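4.2 How long does a spoof story stay believable?

I went into this part of the study thinking the headline would do most of the work. If you read that the town of Stornham has put its river up for rent, you surely know what kind of story you're in for. Well, no. We sent the Stornham piece to 560 readers and got usable answers from 554 of them (the other six left the last page blank), and 96 people told us they had read right to the end and still took it for regular local news.

Luuk Verstraete and I spent a long afternoon going through the comments those 96 left behind, and I have to say I came away feeling a lot more sympathy for them. Many had perfectly sensible reasons. One had lived near a town that sold the naming rights to a bridge. Another wrote, "My council would do this tomorrow." When real local politics is already that odd, a made-up story has to run pretty far before it gets past what people are used to!

What seems to matter more than the headline is the first quote. In the Stornham story we kept the mayor's words flat and dull in version A, and in version B we let her ramble on about charging the ducks by the hour. Version B readers caught on early, mostly at the ducks, and underlined that line when we asked them to mark the giveaway. Version A readers marked all sorts of things, from the price of a rowing permit to the byline – and one person marked the weather.

Figure 2. Red circuit boards and black gripper fingers in a divided yellow bin.

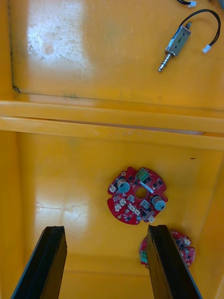
Ginevra Gatti, who coded the answers with me, thinks the dull quote works like a stamp of approval. People have read so many statements from town halls that they skim them, and skimming is where the jokes get lost. I mostly agree with her, though I'd add that our Dasden story had a dull quote too and fooled far fewer readers. That one was about a library that only lends books to people who have already read them, so maybe the idea itself was simply too silly to rescue.

Length is the other thing I wondered about. We capped every story at 1000 words, and the longer ones didn't give readers more chances to spot the joke, or at least they didn't use them. Most people made up their minds in the opening paragraphs and then stuck with it, even when the later bits got wild. A few changed their minds on the second reading, and I wish we had asked them why. We've put that question into the follow-up survey, which goes out in April with two new stories and the same pair of mayor's quotes.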